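Kitchen notebook, March, started 6:40 a.m.

OK, cold brew again. I know, I know, I said I was done with it after the last batch, but then I had that glass at Brikine (the little coffee bar on the Vestcombe side of the canal, the one with the benches) and it was so smooth and chocolatey that I walked home annoyed. So I'm back to filling jars.

Batch 11: Inano beans, medium roast, coarse grind, two notches coarser than batch 10. 78 grams of coffee to 720 of water, filtered, straight from the fridge jug. Lid on, gave it one stir with the long spoon and left it on the bottom shelf. I did batch 10 on the counter and I think that's where the sour, winey thing came from, though I changed the beans at the same time like a fool, so who knows. One change at a time from now on!

Batch 12 is the same but with the Erdős dark roast, which smells amazing in the bag, almost like burnt toffee. Slightly oily beans, and the grinder hated them. I had to brush out the chute twice and I still lost a few grams to the counter. Whoever uses the grinder next, please check the chute before you blame the burrs.

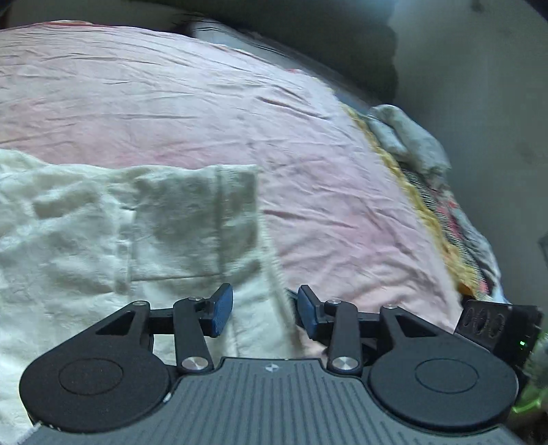 Cream-white cloth on the pink sheet.

Tasted both at 8 in the evening, black first, then with a splash of milk. Batch 11 is lovely, really round, bit of cocoa, no bite at the back. Pretty weak over ice though, by the end of the glass it's brown water. Batch 12 holds up much better with ice but has an ashy finish I don't love. With milk you barely notice it, and with milk and a spoon of condensed milk (yes, I did) it's basically dessert.

Filtering: the paper cone takes forever. Metal mesh first, then paper, cut the wait by a lot and the cup tasted the same to me. Left 415 ml of batch 11 in the swing-top bottle, door shelf, help yourselves but leave me a glass for the morning.

Next: batch 13, half Inano and half Erdős, same water, same shelf. Also want to go back to Brikine and ask what ratio they use, if they'll tell me. Need more paper filters, down to the last two.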